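To: Property and Display Staff, all sites
From: Valentin Nägeli, Display Stock Office, Iltport
Subject: Re: [display-stock] Imitation fruit and tableware, revised arrangement for the March issue

Dear colleagues,

Thank you to the sites that replied to the circular on imitation food. The message from the Korell showroom raised most of the points that were also put to this office by telephone, and it is quoted in part so that a single answer can serve everyone on the list.

> We have received the circular on imitation fruit and have a number of
> questions before we repack our shelf.
>
> First, the circular asks that fruit be kept "by kind." Our mangoes and
> bananas have always been stored together in one carton, as they are
> nearly always requested together for the breakfast tables. Must they
> now be separated?
>
> Second, the older inventory sheet lists plates by color and the newer
> one lists them by diameter. Our pink plates appear on one sheet and
> not on the other. Which sheet is to be followed?
>
> Third, several pieces have become dull from handling. The previous
> instruction was to wipe them with a damp cloth only. One of our staff
> recalls a later note permitting a mild soap, but we cannot find it.
>
> Fourth, may fruit be laid directly on the table surface, or must every
> piece be on a plate? The visiting decorators from Schwaiger were told
> one thing at our site and another at Oltudska.
>
> We would be grateful for a reply before the next issue of stock.
>
> Korell showroom, display desk

The answers follow in the same order.

1. Storage by kind

Mangoes and bananas are to be stored separately. It is understood that they are often requested together, and sites may continue to issue them together. The difficulty lies in the cartons. The mangoes are heavier than they look, and in a mixed carton they bear on the bananas, which have a thin seam along the inner curve. Of the 76 pieces returned to Iltport for repair last year, 27 were bananas with an opened seam. Each kind should have its own carton, with a sheet of tissue between layers. Cartons should be labeled on the short side so that the label can be read from the aisle.

Sites with limited shelf space may use a single carton with a fixed card divider. Loose dividers should not be used.

2. Inventory sheets

The newer sheet, arranged by diameter, is the one to be followed. The color should be written in the remarks column. The pink plates were omitted from the newer sheet in error, and a corrected page is being prepared. Until it arrives, please enter them by hand at the foot of the page under "shallow, round." Plates that do not match any line on the sheet should be reported to this office and kept in use in the meantime.

The older sheet may be discarded once the figures have been carried over. Please do not return copies to Iltport.

3. Cleaning

The later note does exist, and this office regrets that it was not sent to every site. A mild soap may be used, well diluted, on pieces with a smooth glossy finish. It should not be used on pieces with a painted bloom or a flocked skin, such as the peaches and the dark grapes, where a dry brush remains the only permitted method. Smooth pieces should be rinsed with a second cloth and left to dry on a rack before they are packed. Polishes and sprays of any kind are not to be used. They leave a film that attracts dust, and they alter the color of the yellow pieces over time.

Small marks at the ends of the fruit are usually part of the original coloring and should not be scrubbed. If there is doubt, please set the piece aside and ask.

4. Placing fruit on the table

Both practices are permitted, and the conflicting advice given to the decorators from Schwaiger is regretted. The rule that every piece must be on a plate was written for the long dining tables at Oltudska, where the varnished surface had been scratched. It was never intended for plain white tabletops, on which a piece may be laid directly. Staff at Oltudska should continue to observe the stricter rule for the long tables only.

Where plates are used, two pieces to a plate is a suitable number for the shallow kind. The pieces should not touch. A gap between them shows the color of the plate and allows each piece to be lifted without disturbing the other. A piece may rest against the rim or extend over it, provided it does not roll when the table is lightly knocked. Elongated pieces look better when they are turned at different angles than when they are set out in parallel.

Plates should be set well apart. A banana may then be laid in the space between two plates, and its curve does much to prevent the table from looking too regular.
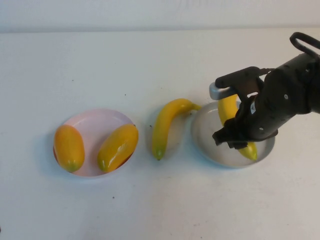

Imitation mango-like fruits on the shallow pink plate, with a banana laid directly on the white tabletop between the two plates.

Sites are not required to copy this arrangement exactly. Other fruit may be substituted where mangoes are not held, although the darker pieces tend to appear heavy on a white table and are better reserved for the wooden sideboards.

5. Quantities for the next issue

Iltport currently holds 200 sheets of tissue cut to carton size and 100 blank labels. Sites that require either should write to this office, stating the number of cartons to be repacked. Requests will be met in the order in which they are received. New cartons are not included in this issue, and sites are asked to reuse those they have, with the old labels removed or fully covered.

One further matter was raised by telephone – whether damaged pieces may be kept for use at the back of a display. They may, if the damage is not visible from the front and no sharp edge is exposed. They should be entered on the sheet with the letter D in the remarks column and should not be sent out to other sites.

Any questions on the above may be sent to the list, so that the replies are available to all.

Yours sincerely,

Valentin Nägeli
Display Stock Office
Iltport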